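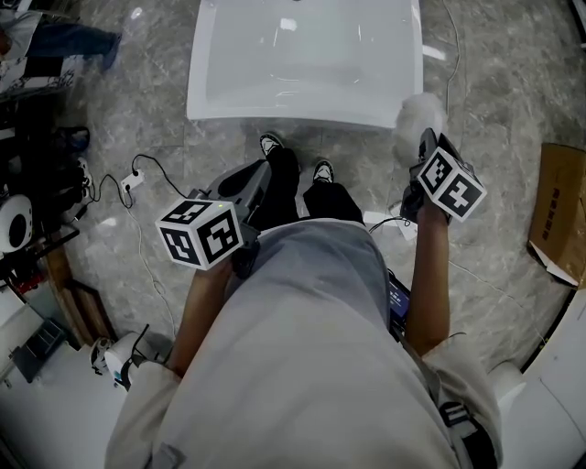

Ticket reopened. The lobby intercom still calls apartments on its own, in the small hours, and when the tenant picks up there is a voice. It's the tenant's own voice, coming back a moment late and sounding disappointed. I've been told this is normal for a lobby with hard surfaces, and I'll grant that ours has a polished gray marble floor, which does for sound what a racquetball court does for a racquetball. But the floor was there before the Tusent panel was, and it never once rang Mrs. anybody's bedroom. Please stop closing this as "environmental."

Unit: Tusent door panel, lobby side, with Priritz handsets upstairs
Building: Lefèvre Court
Opened by: Hicham Bennani, building manager
Assigned to: Kwame Ofori
Status: Open (was Solved, was Open, was Solved)

Entry 1 (Hicham)
Panel dials out with no one at the door. Favorite hours are between midnight and four. It isn't random, it has a type: the top floor gets most of it. Each call lasts 45 seconds and then the panel hangs up, with the little descending tune I now hear in the dentist's chair. Power cycled at the breaker. Fine for one night, then back to its social life.

Entry 2 (Kwame)
Thanks for the detail. Please turn the microphone gain down from its default to 40 in the installer menu, and switch echo reduction to High. Confirm firmware version.

Entry 3 (Hicham)
Gain is at 40. Echo reduction was already on High, so I have to wonder what Low is like. Firmware page says "current," without saying current with what. Callers now sound as if they're phoning from inside a coat. Panel rang the top floor again overnight. So we have fixed the part where people could hear each other.

Entry 4 (Kwame)
Ghost calls and echo may be separate faults. Is there any moisture behind the faceplate? Are any call buttons slow to come back up when pressed?

Entry 5 (Hicham)
Took the faceplate off. Dry. Found a dead moth and a business card for Tivora, the people who installed the wiring in September. Called the number on the card. It rings through to a recorded message about their commitment to service.
Buttons all spring back. I pressed each one to make sure and then spent a while apologizing to the building.

Entry 6 (Kwame)
Please unplug the ribbon cable to the button board overnight, leaving the panel powered. If calls continue, the buttons are cleared and we look at the riser cable.

Entry 7 (Hicham)
Ribbon out overnight, sign taped up saying PHONE YOUR FRIENDS. Calls continued. Ruled out: buttons, moth.

Entry 8 (Kwame)
Good, that narrows it. Follow the handset cable up from the panel and check whether it shares a conduit with anything that switches on a timer. Also measure resistance across the handset pair with everything disconnected. Anything under 200 ohms at your end points to a partial short.

Entry 9 (Hicham)
The handset cable shares its conduit with the feed for the stairwell heater, which runs on a timer, between midnight and four. I would like it noted that I typed that with a straight face. Haven't got the resistance reading yet as my meter has a flat battery and the store had every kind but that one. Turned the heater timer off for now. Quiet night. Cold stairs.

Entry 10 (Kwame)
Changing the category from Environmental to Wiring. The handset cable needs to be shielded or, better, rerouted out of that conduit by a licensed electrician. Once that's done, set gain back to default and echo reduction to Medium. High clips the start of words on long runs. Leaving the ticket open until you have the reading.

Entry 11 (Hicham)
March 19, 2024. Cable moved, heater back on, no calls. Gain back to default. Echo is down to something you could mistake for a large bathroom. Reading to follow when I own a battery.

Print this ticket | E-mail this ticket

Support > Door Entry > Panels > Ghost calls and echo

Comments

stairwell_b: Same panel, same hours, and ours shares a pipe with the sump pump. Moved it and it stopped. Why isn't this in the manual?

Dorrie: It is, on the page about "site considerations," after the warranty.

pjk4: Does Medium help if you have carpet? We have carpet and it still echoes.

Kwame Ofori: pjk4, please open a new ticket and include your cable length.

stairwell_b: And check for moths.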